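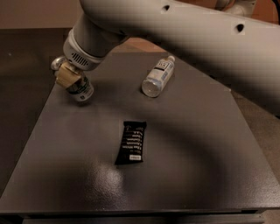 Small Bottles Get Their Own Return Point in Watov

Since February, residents of Watov can bring small plastic bottles, the kind used for vitamins, creams and drops, to a new sorting room on the ground floor of the old Gestono warehouse. The room is open in the afternoon, from two until six, and it is free for everyone who lives in the town or in the villages near it.

Until now the town collected drink bottles only. A clear water bottle was easy to give back, in front of both larger shops there is a container for them. Small bottles with a white body and a printed label had no place of their own. Many households put them together with the drink bottles, and the company that buys the plastic, Czerwiński, returned several loads last year for this reason. The town had to pay for the transport in both directions.

The problem is mostly in the material. A clear drink bottle and a white bottle for tablets or drops are often made of different plastics, and they melt at different temperatures. If they are mixed, the product is cloudy and weak, and it can be sold only for a low price. The label is a second difficulty. On small bottles it often goes around the whole body, and the glue holds strongly. The paper then goes into the water of the washing line and blocks the filters.

The new room was prepared by Jomia, the town's own cleaning company. It was used for storage before. The walls were painted, the lighting was changed, and sorting tables with dark tops were put in. According to the company the dark color was a practical decision, as white and transparent plastic is easier to notice on it. The old tables were light, and small caps and pieces of label were often left on them at the end of the day.

Residents are asked to follow a few simple rules. The bottles must be empty and rinsed. Caps can stay on, but a pump or a dropper made from more than one material should be taken off and put in the gray box by the entrance. It is not necessary to remove the label at home. Jomia even prefers that people leave it, because the label says what was inside, and this helps when a bottle has no material mark on the bottom.

Bottles that still contain medicine are not accepted. They have to go to the pharmacy, as before. The same is true for bottles from paint, solvent and garden chemicals, which belong to the hazardous waste yard behind the bus station. Glass is also not taken in the new room, also when it is very small. Drink bottles are accepted if somebody brings them in the same bag, but they will be separated at the table and sent with the normal collection.

The largest size for the new collection is 1000 milliliters. Bigger containers, for example from washing liquid, should still go into the yellow bags at home. There is no smallest size. In the first weeks people have brought even sample bottles from hotels, and these are welcome too.

Preparing the room cost less than the town expected. The tables were bought second hand from a school workshop, and Gestono does not ask for rent during the first year. The town pays for electricity and for the two trips each month to the Czerwiński plant. One trip can take 700 kilograms of pressed plastic. If the amount is under 600 kilograms, the load waits for the next date, so that the truck does not travel half empty.

Not everyone in the town is satisfied with the place. The warehouse stands on the far side of the railway, and from the northern streets it is a long walk with a full bag. The bus stops near the gate, but in the afternoon it comes only one time per hour. At the last town meeting several people asked for a second box in the center, possibly in the library or next to the market hall. The town office answered that it wants to see the amounts from the spring first. A box without supervision is filled very quickly with other things, the office said, and then the whole content must be sorted again.

Other people asked whether a deposit will be paid for small bottles. The answer for now is no. The deposit system covers drinks, and the town cannot extend it by its own decision. Residents who bring bottles regularly can, however, ask for a refillable cloth bag at the entrance, as long as the supply lasts.

For schools the room offers a short visit in the morning hours, when it is closed for the public. Pupils learn to read the small triangle with the number on the bottom of a bottle and to sort a mixed bag by themselves. Two classes have already been there. Groups must be registered with Jomia at least one week before, and the children should have closed shoes and clothes that can get a little dirty. Gloves are given at the place.

The company also asks for patience in the first months. The person at the table checks each bag when it is handed over, and if there are many visitors just after two o'clock it can take some time. It is calmer after four. People who have a very large quantity, for example from a nursing home or a hair salon, are asked to call before they come. For them another time can be arranged, and the side gate will be opened so that they can drive up to the door.

The entrance to the sorting room is from the yard, through the green door on the left side of the loading ramp. Parking in the yard is allowed for fifteen minutes. The opening hours are the same in the summer, but the room will stay closed on public holidays. A list of accepted and not accepted bottles hangs beside the door, and a printed copy can be taken home from the town office.

This site uses cookies to remember your settings and to count visits. By continuing to read you agree to their use. Accept | Settings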